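Speaker notes: "Your planner is fine, it's your collision margins"
Version for the Vornodik meetup, 2023-03-09. Slot is short, so skip anything in brackets if Elie starts waving.

Opening. Say hello, say who I work with (Brurus, motion planning, the team of 3 that used to be a team of one and a half). Thank Zofia Urbańczyk for the invitation and for moving me away from the slot right after lunch. Do not do the joke about singularities. It died in June and should be left where it is.

Start with the complaint we all get. Somebody opens a ticket: "planner fails in tight spaces." You look at the planner. You change the planner. You spend a pleasant while reading papers about planners. The ticket stays open. Ask for hands: who has swapped a sampling planner for an optimizing one and then quietly swapped it back? Put my own hand up first, or it gets awkward.

Our version of the story. We had 200 alcove tasks in simulation, all of them a reach into a recess, a grasp and a retreat. The old stack gave up on far too many. Grażyna Pawlak logged the reason for every refusal instead of the generic "no plan found," and most of them turned out to be the start or goal state being called a collision. The planner had never been allowed to begin. Pause here. Let the people who know this feeling look at their shoes. 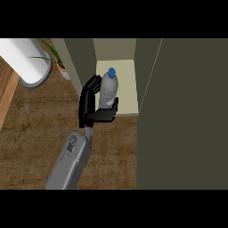 Margins are where everyone's fear gets stored. One person adds a bit of padding to the robot links after a scare, the next adds a bit to the world model, a third inflates the object mesh because the depth data was noisy that spring. Each of them is sensible. Now look at the bottle with the blue lid and the two green panels on either side of it, and try to fit all that padding in there along with the gripper. With the margins stacked, our checker thought the panels were practically touching the fingers, and the bottle counted as an obstacle to its own grasp.

What we changed. Margins now live in one file, owned by one person (Jadwiga Pietrzak, who did not volunteer). Padding depends on the phase of the motion: generous in free space, thin on approach, and switched off between the fingers and the target once we commit to the grasp. The last stretch is a straight Cartesian move at reduced speed, checked every step. Mention that the allowed-contact list is per object. We once left it global, and the arm became very relaxed about furniture.

[If time: the retreat is harder than the reach. A held bottle becomes part of the arm, so attach its geometry to the gripper before planning the way out. Ploton, our visualizer, will happily draw it attached when the checker thinks otherwise. Trust the checker's dump – or fix Ploton, which Aroha Katene has been asking me to do for ages.]

Timing slide. The planning budget was 900 milliseconds and is now 60 for the approach phase. Don't gloat, it's mostly because we stopped asking it impossible questions. Somebody will ask about real hardware. Say that simulated depth is kinder than the real kind, and that thin margins need honest calibration before anyone stands near them.

Close on the homework: print the reason for every failed plan for one week before touching the planner. Then questions. If there are none, Elie Majali has promised to ask about joint limits and I have promised to look surprised.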